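Watering in the dry months: what we changed at the Kiltine garden beds

Newsletter, 02/03/2025

Many customers wrote to us after the last newsletter and asked the same question, so I answer it for everybody. The question was how often an established garden bed needs water when there is no rain, and whether a drip line is worth the money.

First the drip line. At our Kiltine yard we have 40 metres of it, laid under the mulch in two loops. Before this we watered by hand with a hose, in the evening, and the soil looked dark and good on top. When I dug down with a small trowel it was dry already at the depth of a finger. The roots of the young shrubs were staying near the surface, where the heat is the worst for them. With the drip line we water less often and for longer, and the colour of the leaves is better, in my opinion.

The full kit from Plasari costs $530 with the timer, and $200 without it. We sell both. If you are at home most mornings, you can open the tap yourself and put the difference into compost. The timer is good for people who travel. Please check its battery before you leave — last summer mine stopped and I lost two hydrangeas.

About the mulch, please do not put it against the trunk. I see this in very many gardens. The bark stays damp and the tree becomes sick slowly, so you don't notice it in the first year. Leave a space as wide as your hand. For the depth, use your fingers also: four fingers of mulch is enough for most beds, and three if the soil is heavy clay.

The Damo range of native grasses is back in stock. There are 71 pots left of the blue one, and we will not receive more before June. This grass accepts poor soil and wants very little water after it has settled, but in the first weeks it must be watered like any other plant. Some customers believed the word "native" means they can plant it and forget it, and they came back disappointed. 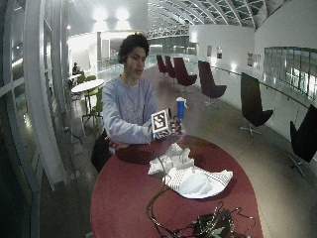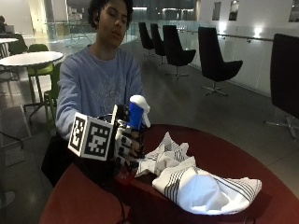
For clay soil I must add one thing. If the water stays on top and runs to the path, stop, wait half an hour and begin again. Clay drinks slowly. You can also open the surface a little with a fork, without turning the soil over. We did this on the long bed beside the fence and the puddles became much smaller.

The Spahić pruning saws which some of you ordered are still on their way to us. The supplier has promised them and I will send a message to each person on the list when the box is here. If you prefer to cancel, it is no problem, only write to us before we pack your order.

Next time I will write about moving a rose that is in the wrong place, and about when it is better to leave it.

Contact us | Copyright Kiltine Garden Supplies, all rights reserved | Back to top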